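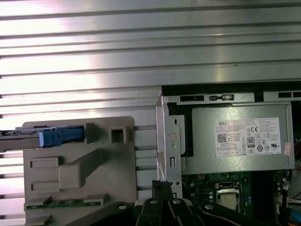
The gripper at work inside a Dell desktop at Fludport. The blue latch on the drive caddy is the sort of thing the new budget is for.

Fludport council's reuse workshop is to buy a second robot arm, having spent most of the spring discovering that the arm is the cheap part.

The workshop, which strips retired office computers for drives, power supplies and anything else that can be sold on, put its first arm to work last year under a plan that allowed six lines for the robot and one line for "sundries". The sundries have since overtaken two of the six. They include spare fingertips, a better bench, replacement cables and a quantity of foam that no one at the finance meeting could be persuaded to discuss.

"We budgeted for a robot and forgot it would need things to hold and things to hold them with," said Rodica Anghel, who runs the workshop. "It's like buying a horse and being surprised by the hay."

The new plan, approved in July, sets aside money for the arm itself, 12 spare sets of fingertips, and 3 months of an engineer's time before the machine is expected to earn anything. That last item caused the longest argument. Councillors had been hoping for a figure nearer to an afternoon.

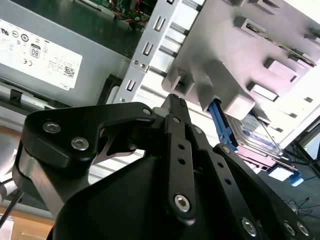
Choosing the gripper took longer than choosing the arm. Two suppliers were asked to quote, Tannous and Jiruletti, and both sent brochures in which a robot picks up a clean white cube in an otherwise vacant room. Welington Xavier, the engineer who will set up the new cell, asked them to quote again for the inside of a computer. His point is easy enough to follow with the fingertip up under a grey plastic drive bracket, a punched metal cage on one side and a blue caddy handle on the other. Jiruletti's revised offer came with a narrower finger and a noticeably wider price. Tannous asked for more time, and has been taking it.

Xavier also wants the purchase order to name the machines the arm will be tested on. The first contract promised that it would handle "a typical desktop", a phrase the supplier and the workshop read rather differently. This time there will be a trial of 100 computers drawn from the store as they come, old ones included, and the final payment waits until it is finished.

Delivery is being handled through the firm's depot in Iseo, with the arm due before winter. The workshop has been told to keep a clear space by the loading door, and has begun by moving the pile of monitors that was in it to the space set aside for the bench.

Anghel has asked for sundries to be given a second line.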